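Dye shed notebook, March 1, 2022

Madder again. I said in the last entry that I was done with madder until the weather warmed up, and then the Villimard parcel came, so here we are.

Goal, same as before: a red. A plain red that a person across the street would call red. What I have on the drying line from last time is brick, a darker brick, and a skein that Samer Saliba looked at for a while and called "salmon, but the salmon has had news." He is not wrong. I have tied the label on it anyway.

Setup. 500 g of the Kallby wool, two-ply, undyed, scoured in the big pot with the unscented soap. I used to skip the scour on the Kallby because it feels clean. It feels clean because the spinning oil is very even. The scour water came off the color of weak tea and I would like that written down somewhere I'll see it, so: SCOUR THE KALLBY.

Mordant was 40 g alum. That is on the low side for this much wool and I know it. The tub was lower than I thought and the choice was between a light mordant and driving to Sayegh before they closed, and it was sleeting. I let the pot come up slowly, held it at a bare steam for an hour, turned it off and left the wool in until morning. No cream of tartar this time. Last time I put it in because the book said to, and I suspect it is part of what pushed everything toward orange. Could also have been the water, the pot, the heat or me. This is the problem with changing four things at once, which I did, and which I am now complaining about in ink.

Madder: 100 g of the ground root, Villimard, new bag. The old bag was whole root that I chopped myself, and the chopping took most of an afternoon and ruined a blade. The ground stuff is finer than I'd like. It gets into the yarn and has to be shaken out once dry, and the shed floor now looks like somebody has been sanding a barn. I tied half of it in a muslin bag and put the rest in loose, as an experiment. The bag leaked. End of experiment.

Water. Illville tap, which is hard, and for once this is a good thing. Madder likes calcium. Everyone who writes about indigo or black beans tells you to go and get rainwater, so I had been faithfully hauling buckets from the barrel for every bath without thinking about it, and giving the madder precisely the soft water it doesn't want. Three batches of brick later I read the chapter properly. Samer had told me this last fall, he says. I have no record of it in the notebook, so it didn't happen.

Heat. Soaked the root at 110 F with the lid on while I had lunch, strained nothing, put in the wet wool, and brought it up so slowly that I got bored and cleaned the windowsill. Kept it below the point where you can't hold a finger near the surface. The thermometer is drifting again. I checked it in ice water and it was optimistic, so call all the temperatures in this entry a matter of opinion. The thing to avoid is a simmer, which brings out the browns, and I did avoid it, except for a stretch when the phone rang. The burner has two settings, off and volcano. I moved the pot half off the ring and wedged it with the brick (an actual brick, not one of my skeins).

Color over time, for whoever reads this later:

First half hour, nothing to get excited about. Carrot.
After an hour, a coppery orange, uneven near the ties. I had tied the skeins too tight. Retied them in the pot with the long spoon and a lot of language.
After two hours, it turned. I don't have a better word. Went out for firewood, came back, and the wool had some blue in the red that wasn't there before.
Left overnight, heat off, lid on.

Morning: it's red. On the rusty side of red, and it will dry lighter, but red. I took the skein out to the gate to look at it in daylight and the mail carrier asked what I was knitting, which I am counting as an outside review.

Exhaust baths. There was plenty left in the pot, as always with madder, so in went the cotton scraps from the rag bag, mordanted last week along with the napkins. Cotton takes it paler. The first exhaust gave a dusty coral. The second gave a peach that nobody asked for. I would like to get an honest pink out of a late bath and haven't managed it, because by then the reds are mostly used up and the yellows are still hanging around like guests.

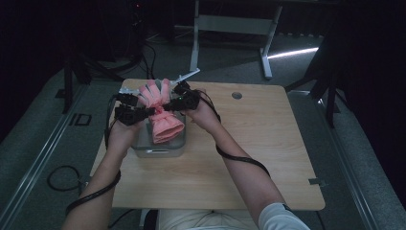
Pinks need their own plan, I think, and should stop being what happens to the leftovers. Samer's view is that I should mordant the cotton twice with a tannin step between and use a small fresh bath, very cool, with a pinch of chalk. Mine is that I should buy cochineal and be done with it. For a target I'd be happy with the cloth being held over the gray plastic container: salmon pink, something you could say on the phone without adding a third word. Everything I've pulled out of an exhaust bath so far needs the third word, and the third word is usually "ish." Samer wants the swatch book to have a proper pink page before we print labels for the spring sale, and at the moment that page has a piece of peach on it with a question mark.

Wash tests. Cut a length from the new red and a length from the old brick, braided each with undyed Kallby, washed both by hand in warm water with the unscented soap. The brick bled a little into its white neighbor. The red hardly at all, though the rinse had grit in it from the ground root. Repeat once it has been shaken out properly. Light test: two strips in the south window under a folded card, half covered. Do not move the card. Do not put a mug on the card. I am mostly talking to myself, but the ring on the last card was coffee and I drink tea.

Costs. The Villimard ground root is dearer per bag than the whole, but if I put any price at all on the afternoon with the blade it comes out cheaper. I have not put a price on the afternoons before and don't intend to start, as I'd have to close.

Loose ends:

Alum from Sayegh, the large tub this time. Ask whether they still carry the wide muslin, the kind that doesn't leak.

New thermometer. The old one can go in the garden and tell the beans whatever it likes.

Rinse buckets are stacked wet again and stuck together. Samer got the last pair apart with hot water and a rubber mallet. Please dry them.

The small enamel pot has a chip near the handle down to the iron. Keep it away from madder completely. Use it for the walnut, where going dark is the whole idea.

Next batch: same wool, same water, full-strength alum, everything else left alone. I mean it about everything else. The chalk can wait for the batch after.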